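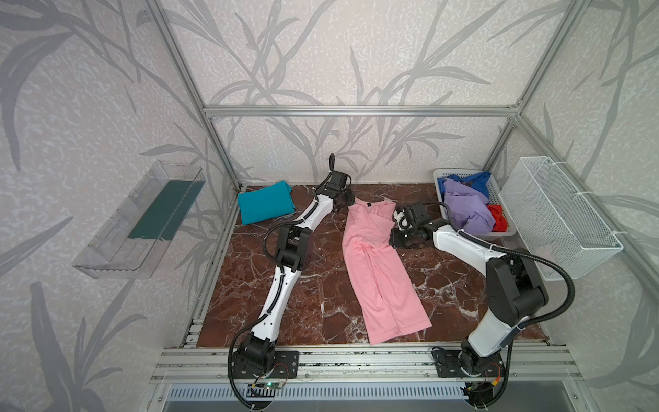 フリルクナッハ見学記 衣類を扱う双腕セルの運用ルール

2021年3月14日(日曜日)、フリルクナッハにあるサルニス(Sarnis)の作業場公開に行ってきた。衣類のたたみや仕分けを双腕ロボットにやらせている会社で、公開日は年に何度もない。勤め先でも小型アームの導入を進めていて、私は安全と手順書の担当になっている。そのため動作の速さや成功率の話はあまり聞いておらず、決まりごとの話ばかり聞いてきた。以下はその記録である。社内回覧用のメモに手を入れたもので、アームの選定や価格を知りたい人の役には立たないと思う。

受付と事前説明

受付で名前を書き、荷物を棚に預ける。首から下げるものは外すように言われた。入館証も首掛けをやめてクリップ式になっている。ストール、長いネックレス、袖の広がった上着も同じ扱いで、上着は預けるか袖を留めるかを選ぶ。私はマフラーを預けた。

説明役はカトリオナ・シアラー(Catriona Shearer)さん。運用手順の管理をしている人で、英語での説明に通訳がついた。見学者に配られたのは片面一枚の紙で、内容は次のとおり。

床の線より内側に入らない。
セルの枠に手や荷物を置かない。
動作中に係員へ声をかけるときは、肩をたたかず言葉でかける。

肩をたたかないという項目はうちの規程にはない。操作している人は両手がふさがっていて、驚いて手が動けばアームも動く。言われてみれば当然だが、書いてあるのとないのとでは違う。さっそく持ち帰ることにした。

セルのつくり

見せてもらったセルは、アルミフレームで組んだ箱のような区画だった。奥と横の壁は淡い灰色の地に植物の葉の柄が入った壁紙、床は白い筋の走る赤茶色の大理石のパネルである。手前のレールに黒い台座が左右に並び、白い外装のリンクと黒い関節のアームがそれぞれ立っている。作業の対象はピンクのノースリーブのワンピースだった。

床や壁の柄は作業ごとに変えるという。変更の手続きが細かく、パネルを替えた日はその旨を記録に書き、照明の当たり方を確認し、固定の具合を手で押して確かめてから通電する。見た目だけの変更であっても、設備の変更として同じ用紙を使う。用紙を分けていた時期には、壁紙の貼り替えが記録から抜けることがあったそうだ。

右手の壁には白いワイヤーのかごが白い結束バンドで留めてあった。こういう後付けの品についても決まりがある。セルの中に固定するものは、留め方と位置を図面に書き足すまで動作させない。結束バンドで留めたものは毎日の点検で触って確かめ、切れ端の出ているものは切り直す。結束バンドを禁じるのかと思っていたので、使ってよい場所と点検の間隔を決める方式は参考になった。

ケーブルについても質問した。アームの外側に沿って黒い蛇腹の管が輪を描いている。余長を残す理由は可動域なので、点検も可動域の端で行う。係員がアームを低速で一番遠い姿勢まで動かし、管が突っ張らないこと、布の置き場に垂れないことの両方を見る。突っ張りだけを見る点検は多いが、衣類を扱う場合は垂れるほうも困る。袖や肩ひもが輪に入ってしまうからである。

レールの下には基板や配線がある。見学者の一人が、覆いはつけないのかと聞いた。シアラーさんの答えは、通電中はレールの下に手を入れないと手順書に書いてあり、清掃は電源を切ってから行う、というものだった。それで足りるかどうかは意見が分かれると思う。うちでやるなら覆いをつけたい。本人にもそう伝えたところ、改訂会議の議題に加えておくとのことだった。

手順書

手順書の名前は「ウィーラシンハ(Weerasinghe)」という。最初の版をまとめた計画の名前がそのまま残ったもので、現場ではただ「W」と呼ばれている。全部で74項目ある。多いと感じたが、毎回すべてを読むわけではない。始業前、作業の切り替え時、終業後の3つに分かれていて、それぞれ別の紙になっている。

始業前の紙から、目についたものを写してきた。

非常停止を押し、止まることを確かめてから解除する。
グリッパの指先を布でぬぐい、欠けや毛羽の付着がないか見る。
可動範囲の内側に工具を残していないか見る。
手元の画面に出ている映像がどのアームのものか、声に出して照合する。

最後の項目は左右の取り違えを防ぐためのものである。カメラの差し込み先が入れ替わっていても、床と壁しか映っていないとすぐには気づかない。係員が片方の指を開閉し、もう一人が画面を見て「左、よし」と言う。確認は必ず2人で行い、一人しかいない時間帯は動かさない。人繰りの都合で破られやすい決まりなので、守れているのかと聞いたら、記録の署名欄が二つ埋まらないと操作画面の鍵がもらえない仕組みだった。

衣類の扱い

衣類についての項目は、安全よりも品質の側の話が多い。まず、使う衣類は洗ってから持ち込む。ポケットは空にし、留め具や飾りのとがったものは外す。個人名の入った衣類は受け付けない。首元のラベルは切らずに残す。ラベルを切ると前後の見分けがつきにくくなり、記録を読む側が困るという説明だった。

かごの中の衣類は整えない。丸めて入れたなら丸めたままにしておき、写りをよくするために人が直してはいけない。直した場合は、その回を別扱いにする。これは厳しく運用していて、見学の間にも、案内の人がセルのほうへ手を出しかけた係員を言葉で止めていた。

作業の途中で布が絡んだときの手順も聞いた。まず停止する。次に指を開く操作をする。それで外れなければ電源を落とし、人が手で外す。引っ張って外すことは禁止で、布を傷めるうえ、外れた拍子にアームが動くことがある。外したあとは始業前の紙に戻り、指先の確認からやり直す。

サルニスの集計では、1月に行った278回の作業のうち、この手順に入った回はすべて記録に残っているという。件数そのものは教えてもらえなかった。教えられない理由も特に説明はなく、こちらもそれ以上は聞いていない。

作業を切り替えるときの確認

一つの作業が終わって次に移るときは、床を一度空にする。目で見るだけでなく、手首のカメラの映像でも見るのがここのやり方である。アームを決まった姿勢に置き、指は開いて何も持たない状態にする。そのうえで、指先が画面の下側に両方見えること、床の奥の隅と壁の継ぎ目が見えること、床に物が残っていないことを順に見る。

この床は白い筋や斑点が多く、糸くずと見分けにくい。そこで、迷ったらその場所を照明の角度を変えてもう一度見る、と書いてある。床の表面にうっすらした筋状の跡が見えるときも、汚れか映り込みかを画面だけで決めない。電源を切って布でふき、それでも残れば映り込みとして備考に書く。確認の映像は作業の記録と同じ場所に保存し、消さない。

うちでは切り替え時の確認を目視だけで済ませている。人の目の高さから見るのと手首から見るのとでは、死角の位置が違う。項目を一つ足すだけなので、すぐにでも始められそうだ。

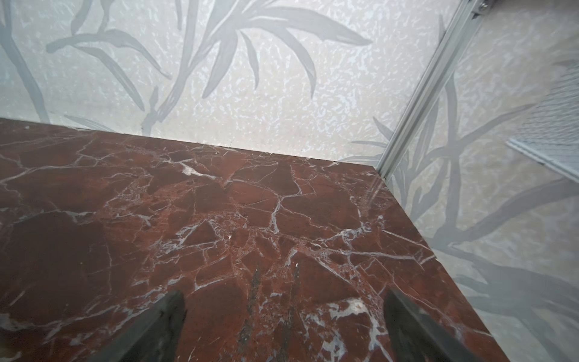

規格との付き合い方

質疑の時間に、どの規格に合わせているのかという質問が出た。シアラーさんは、産業用ロボットの一般的な安全規格を出発点にしているが、布のような柔らかいものを扱う研究用のセルについては、そのまま当てはまらない箇所が多いと話していた。当てはまらない箇所は空欄にせず、「該当しない」と書いたうえで理由と判断した人の名前を残す。後から設備が変わって該当するようになったとき、理由の欄を読めばすぐにわかるようにするためである。

手順書の改訂は、作業者からの申し出があればいつでも検討する。申し出は付箋でよい。実際に紙の余白に付箋が何枚か貼られていて、「文字が小さい」「この順番だと手袋を二度外す」といった内容だった。採用しなかった申し出にも返事を書くという。

ドストゥティッツ(Dostutitz)にも同じ構成のセルがあり、そちらとは手順書を共用している。ただし始業前の紙だけは拠点ごとに別である。電源盤の位置や非常口の向きが違うので、共用にするとかえって読み飛ばしが増えたとのこと。うちも二か所に置く予定なので、最初から分けておくつもりでいる。

気になった点

良い話ばかり書いたので、気になったところも残しておく。

見学者用の床の線が薄くなっている箇所があった。人が立つ場所なので消えやすいのだろうが、一番消えてほしくない場所でもある。

通訳の入る説明では、作業の動きと説明がずれる。止める条件の話を聞いている間に、もう次の動作に移っていた。説明の間はアームを止めておく決まりにしてもよいと思う。

記録用紙は手書きで、あとから電子化している。読み違いの対策を聞いたところ、翌日に別の人が照合しているそうだが、その照合の署名欄は用紙になかった。これも伝えてきた。

持ち帰ったこと

回覧では次の項目を提案する。

操作者への声かけの決まりを見学者の注意書きに加える。
セル内の後付け品を図面に載せ、点検表に留め具の欄を設ける。
ケーブルの点検で、張りと垂れの両方を見る。
左右のカメラの照合を声に出して行う。
切り替え時に手首のカメラでも床を確認し、映像を残す。
規格の「該当しない」に理由と名前を書く。

手順書の写しはもらえなかったが、点検表の様式だけは後日送ってもらえることになった。届いたら共有フォルダに置いておく。

行き方は、フリルクナッハの駅前からバスに乗り、終点の一つ手前で降りる。日曜は本数が少ないので、帰りの時刻は先に調べておいたほうがよい。作業場の中は靴のままでよいが、かかとの高い靴は断られる。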